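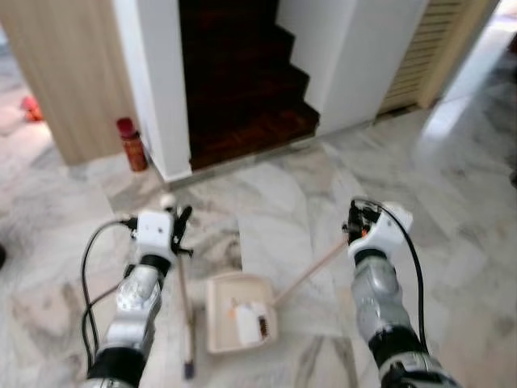
Estanow Sewing Circle - Members' Pages

I have been told three times since May that I need a proper vacuum for the sewing room, and I'm still not convinced. The people telling me this mostly have carpet.

Our floor is marble tile, white with grey veins. I didn't choose it. It looks very grand, and a grey thread that lands on a grey vein is gone until you find it on your sock. The theory at the Circle is that a hard floor is easy to keep clean. It's easy to wash, I'll give them that. Keeping it free of thread is another matter.

So I went and asked for prices. Martens, out past the roundabout, quoted me $2900 for a ducted system, which I suppose is fine if you're building a house. For one room with a sewing table in it I laughed out loud in the shop. Then I was shown the Sukau stick model at $261, with a special head for "craft debris". I asked what the special head did about a two-metre length of overlocker thread and the young man said it would go round the roller. Well, I know it would go round the roller. I've spent enough evenings cutting thread off rollers with nail scissors.

I came home with nothing and got the broom out again.

The beige dustpan on its long handle is what I've used all along, and I'll grant it isn't perfect either. The long handle saves your back, but you lose some feel for where the lip is sitting, and if you push down too hard at the wrong angle the pan tips and everything you've gathered goes for a walk. Long threads don't sweep so much as roll up into a sort of nest, and half the time I end up bending down for the nest anyway. Pins are worse. I go over the floor with a magnet first, and I'm sceptical of anyone who says they sweep up pins with the broom and get them all.

Nathalie Declercq swears by a damp cloth wrapped around the broom head. I tried it for 7 days. It did pick up the fine lint, more than I expected, and it also left a smear by the door that took longer to get off than the lint would have. She says I had it too wet. Possibly. I was following what she'd told me.

What has made a difference, and I say this grudgingly, is where things get put down. My sewing table was never meant to be a hall stand, yet the red handbag ends up on it, and the scissors end up on top of the handbag, and there's an orange sheet of paper up in front of the machine as well. Every time you shift something to get at the needle, a few scraps go over the edge with it. Druter sell a clip-on catch bag for the front of the table at the price of a decent pair of shears. I'd want to see one after six months of use before I paid that. An old pillowcase and 2 bulldog clips would do the same job, in my opinion, and I've got both in the cupboard.

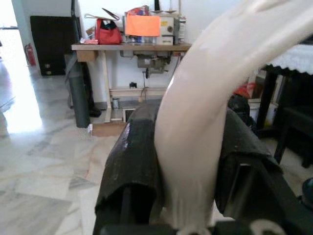

Is a broom good enough for a sewing room with a tiled floor?

For most home sewing it is, provided you pick up the pins with a magnet first and sweep toward the middle of the room instead of into the corners. Fine lint will still settle along the grout and needs a barely damp cloth now and then.

I'll try the pillowcase when I start on the curtains. They're lined, so there'll be plenty to catch.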